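About us

Hi, and welcome to Vuvberg! We're a small workshop in Hinumbridge and we teach robot arms to pick things up, mostly by steering them ourselves until they've got enough goes to learn from (it's slower than you'd think, and a lot more fun). I started in August with one arm and a borrowed desk. We've got 2 arms now, and our first big job, for Stoster, took 1000 picks, every one of them driven by a person.

A lot of our days go on fishing odds and ends out of a metal bin, tape and blocks and crinkly plastic bags.
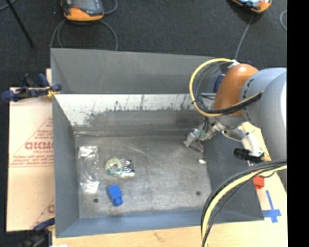
Bags are still my favourite, and if you fancy a go at the controls, drop us a line!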